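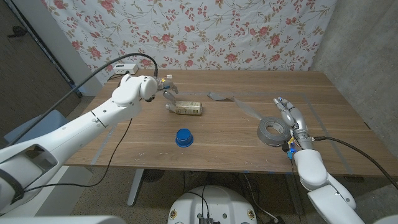 Who may clear the cell for a demonstration session? The shift lead or the operator named on the session sheet, once every item in part A is marked OK or carries a comment with initials.

Workport cell, two-arm teleoperation
Inspection checklist, demonstrations by remote control
Inspected Sun 13 November by Ximena Ocampo
Marks: OK / C (comment) / X (stop)

Part A – before power
A1 Emergency stop within reach of the operator's chair: OK
A2 Emergency stop tested with both arms enabled: OK
A3 Base bolts, visual: OK
A4 Wrist cables, free travel through full reach: C
Both wrists pass, but the left cable can touch the front edge of the table at low poses. Check the sleeve for wear after every 40 episodes.
A5 Finger joints, no play: OK
A6 Power strip away from the working area: C
Strip is on the table at the back left. Accepted for now. Keep the spare cord out of reach of the left hand.
A7 Bottle cap tight before each session: OK

Part B – control link
B1 Glove calibration, left and right: OK
B2 Delay between glove and hand, limit 400 ms: OK
B3 Arm holds position on loss of link: X, then OK
First test failed. The right arm sagged before the brake closed. Hold setting in the Kurnov controller corrected, test repeated 3 times without fault.
B4 Speed limit set to teaching mode: OK

Part C – objects and reset
C1 Objects match the task card (cup, bottle, tape roll): OK
C2 Start layout varied between episodes: C
Card allows the cup either way up and the roll flat or on edge. Note which in the log.
C3 Operator's hands out of the gloves during reset: OK
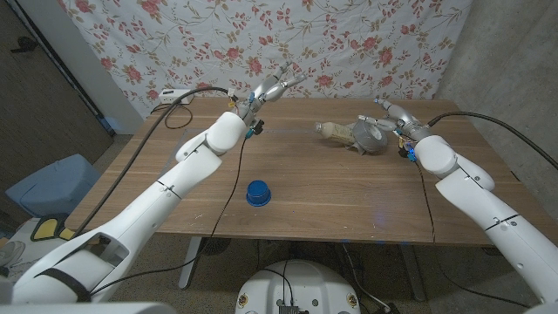 Domingo Bravo objects to C2 as written: a roll on edge can be knocked towards the bottle, and the operator then chases it with the fingers at full stretch. He wants such episodes stopped and discarded, with no attempt to recover the roll by remote control.

Reply, XO: agreed for the roll. A tipped cup may still be recovered if the wrist stays clear of the table top.

Part D – after session
D1 Arms parked, brakes on, gloves on hook: OK
D2 Failed episodes labelled, kept apart from good ones: C
6 without labels. Returned to operator.
D3 Next full inspection: February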